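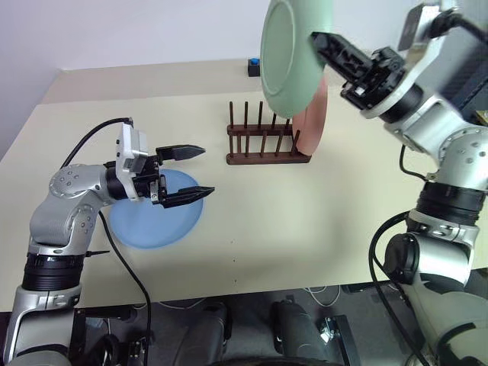

Good afternoon, everybody, and thank you for coming out in August heat to sit in a warm room with us.

(Wait for the back row to settle. Water is by the door.)

I want to tell you about our open day at Skudia, and I'll start with the dishes, which is where our visitors always seem to start too. We had planned a grand tour, with the Halent software first and the hardware after lunch, and people wandered straight past my lovely posters to watch plates go into a rack. So plates it is!

Ask who has loaded a dish rack this week. Let them laugh. Then ask how they knew where the next slot was.
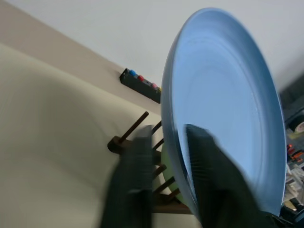 A plate is a friendlier thing for a hand than for a gripper. It's thin at the rim, it's smooth, and it has to go in between the pegs at close to the right tilt, or it leans on its neighbor. You and I feel our way in. With two fingers you have to be fussier about where you take hold, and that is most of what I'd like to talk through today.

(Slow down here, I rushed this at Tlapale.)

If someone asks about cups, say yes, we'd love to, and point them to the Prurkia table in the hall.

Handouts: 500 printed, 2 per row to share, please. Questions for 5 minutes, then coffee.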